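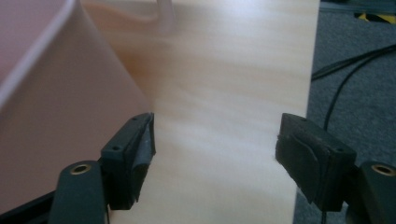
Wavy grain on a pale wooden panel.

Where Does Wood Grain Come From?

Look closely at a wooden door, a ruler or a chopping board. You will probably find lines on it. Some are straight and some are wavy. Some make loops like the rings around a puddle when a drop falls in. These lines are called the grain, and they were made while the tree was alive.

How a tree gets fatter

A tree grows in two ways. It gets taller at the tips of its branches, and it gets wider all the way around its trunk. The widening happens in a very thin layer just under the bark. This layer is called the cambium (say "KAM-bee-um"). It makes new wood on its inside and new bark on its outside.

In places with a cold winter, the cambium does not work at the same speed all year. In spring there is usually plenty of water, and the tree makes wood quickly. The cells are big and have thin walls, so this wood often looks pale. Later in the summer the tree slows down. The cells are smaller with thicker walls, and the wood looks darker. In winter the tree rests. Then it starts again with a new pale layer.

One pale band and one dark band together make a growth ring. If a stump has 53 rings, the tree was probably 53 years old when it was cut. A tree with 200 rings was already growing before there were any cars or telephones.

Trees in hot, rainy parts of the world may keep growing all year. Their rings can be very hard to see, and some have no clear rings at all.

From rings to lines

So why does a board have lines on it and not circles? It depends on how the log was cut.

Think of a rolled-up carpet. If you look at the end of the roll, you see a spiral of layers. If you could slice down the whole length of the roll, you would see the layers as long stripes. A log is much the same. Cut straight across it and you see rings. Cut it from end to end and you see lines.

A board cut through the middle of the log has lines that are close together and fairly straight. A board cut nearer the outside has wider patterns, often with pointed arches. Woodworkers call these arches "cathedrals" because they look like the tops of church windows.

Wavy grain can happen when the trunk itself was bent or bumpy, or when the wood fibers did not grow straight up. Wood from the place where a branch joins the trunk can be especially swirly.

What is a knot?

A knot is the bottom part of a branch. As the trunk gets wider, it grows around the branch and covers it up. When the log is sawn, the branch shows as a dark circle or oval. The grain bends around it, like water going around a rock.

Why grain matters

Wood is made of long, thin fibers, a bit like a bundle of drinking straws. It splits easily along the fibers but is hard to break across them. Tomoyo Okabe makes stools in a small workshop, and she checks the grain before she cuts every leg. "The lines should run from the top of the leg to the bottom," she says. "If they run sideways, the leg can snap."

Try it yourself

You will need a sheet of paper, a soft crayon and a piece of rough, unpainted wood. Ask a grown-up to check it for splinters.

1. Lay the paper over the wood.
2. Hold the paper still with one hand.
3. Rub the side of the crayon gently over it.
4. Look for lines, arches and knots.

Try 5 different pieces of wood if you can find them, and write on each rubbing where the wood came from.

Words to know

Bark – the tough outer covering of a tree.
Cambium – the thin layer where new wood and bark are made.
Fibers – the long, thin parts that make up wood.
Knot – the place in a board where a branch once grew.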